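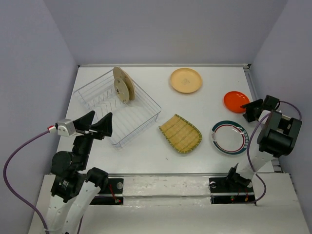
Two-arm workstation with dish rack and tableware, Zallbridge laboratory.

Visit report: Zallbridge laboratory, November 25, 2020

The working group on safe operation of shared robot cells visited Zallbridge to review its house rules for tabletop work. The group was received by Liis Kuusk, laboratory manager, and Shamim Malik, who maintains the written procedures.

The dish rack task is governed by a procedure of four pages. Before power is applied, the operator confirms that the table holds only the items on the task sheet and that cables can follow each arm through its full reach. Arm speed is limited to 200 millimeters per second while a person is within the marked floor area. A stop button must be within reach of every operator, including those in training.

Soledad Barroso asked how chipped or cracked tableware is handled. Such pieces are withdrawn and entered in the log. The group found the log complete for the period reviewed, but noted that entries for cable inspection were not always signed.

Two points were recorded for follow-up. The laboratory will add a signature line to the cable check, and Shabnam Minhas will send the group the revised procedure by March.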